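Print this page | E-mail this to a friend

Dukivwood Fold-Top Mailer Boxes, Small, Pack of 12

I never thought I'd have opinions about cardboard, but I mail a lot of little things (bath toys, baby gifts, the odd ceramic dish) and I've gone through some truly awful boxes. My last batch came from Clanard and I was taping the corners before I'd even put anything in them. So when Lakshmi Varma told me she'd switched to the Dukivwood ones for her soap orders, I bought a pack that same Monday and have been using them ever since.

They come flat, in plain light brown, with fold lines that are already nicely creased. The first one took me a few minutes because I had the side tabs going the wrong way – the instructions are one tiny drawing on the wrapper and it is no help at all. After that I was putting them together while talking on the phone. Once it's up, the box holds its shape with no tape, even before you close the lid!

What I like most is how it opens. The back flap is tall and stands up by itself, so you aren't fighting it with one hand while you settle something inside with the other. Sounds like a small thing, I know, but if you're packing at the kitchen table with everything else you own on it, you'll appreciate it. 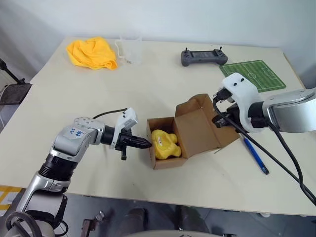
Rubber toys are my real test, because they're squashy and an awkward shape and they grip the cardboard on the way in. With the Clanard boxes I'd have to shove, and the sides would bow out. These have a bit more give at the walls without going soft, and a chunky toy can fill most of the space and the lid still folds down over it the way it should. I do put a sheet of tissue on top if it's a present. For anything breakable you'd want a bigger size, as there just isn't room for padding once you've got something fat in there.

Now the grumbles. The surface is a little fuzzy, and ballpoint skips on it if you write an address straight on the lid, so I've gone back to labels. Three of my 12 had a crushed corner out of the pack (still usable, but I wouldn't send a gift in one). And the smell! Give them a day out of the plastic before you pack anything for a baby.

I ordered through Kernport and the pack showed up in four days. Geetha Mudaliar swears by the Sinaga boxes, which are whiter and prettier, and I may try those for the holidays, but they cost more and she says you do have to tape them.

Four stars from me. I'd take one off for the corners and the useless little drawing, and I've already got a second pack in the closet.

Contact us | Copyright, all rights reserved | Back to top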